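Come drive our simulated arms for a few weeks (paid, remote)

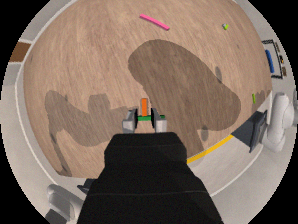
What I'm after

I'm looking for people to collect demonstrations for us at Fellgate. You sit at home, you steer a pair of robot arms in our simulator, and every run you save becomes something our model learns from. The view from the gripper is the one you'll spend most of your time in, and it takes a bit of getting used to! Everything looks bigger than you expect and the shadows will fool you the first couple of times (they fooled me for a lot longer than that).

The current job is small parts on a round wood table. Blocks, bars, skinny little sticks that love to end up near the edge. You pick one up, put it where the task card says, let go, back off. We call the task set Jellitura, for reasons that go back to a whiteboard and a bad marker, and it has 105 cards in it right now. We have 2,143 good runs so far and I'd like a whole lot more by September.

What a shift looks like

You log in, pick a card, and go. A run can be over very quickly or it can drag on while you chase a stick around with one finger of the gripper. Save both kinds if you got there in the end — a messy recovery is worth plenty to us, and we have too few of them. If you fumble it and give up, hit discard and write one line on why. I read those lines, all of them, and some are very funny.

You can take breaks whenever you like. Please do take them, your hands will get tired before you notice.

Who I'd love to hear from

You don't need a background in robotics. One of our best operators came from cake decorating and another from fixing watches. You do need a desktop or laptop, a decent connection, and the patience to line something up, miss, and line it up again. Left-handed people, please write in, our data leans very heavily to the right!

You must be 18 or older and able to give me 7 hours a week for at least a month. You can split those up any way you want.

Pay and gear

It's $610 for the month, plus the hand controllers, which we mail to you and you mail back. The first practice session counts as paid time. If we extend (I hope so), the rate stays the same or goes up.

How to apply

Send me a few lines about yourself and anything fiddly you do with your hands. No résumé needed. Put "Jellitura operator" in the subject line so it doesn't get lost. If you make the short list, Hywel Penry will set up a video call and a trial login, and you'll try three cards while he's there to answer questions.

Please write by 31 March 2025. I answer everybody, though sometimes slowly.

Catalina Henríquez
Demonstrations lead, Fellgate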